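Setting Up a Printed Kitchen-Counter Tabletop

The Retstead activity room uses printed table coverings for its pretend-kitchen sessions. Staff preparing a table should allow 300 seconds for the work and follow the order given.

1. Clear the tabletop and wipe it with a dry cloth.
2. Place the table in a corner, with its two inner sides against the walls.
3. Unroll the covering, printed side up, and smooth it from the center outward.
4. Fasten the edges underneath with tape. Do not tape over the printed surface.
5. Set out the loose items last.

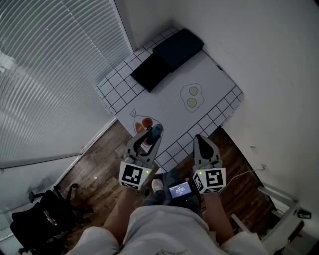 Loose items should be few, and the larger ones belong at the back of the table. Printed food should remain uncovered when the table is first laid out. The fried egg with two yolks, at the middle right, and the small tied sack near the front edge both serve as places to which participants may bring an item. The tiled border should lie straight along the table's edges.

Questions about replacement coverings may be directed to Darren Gosling.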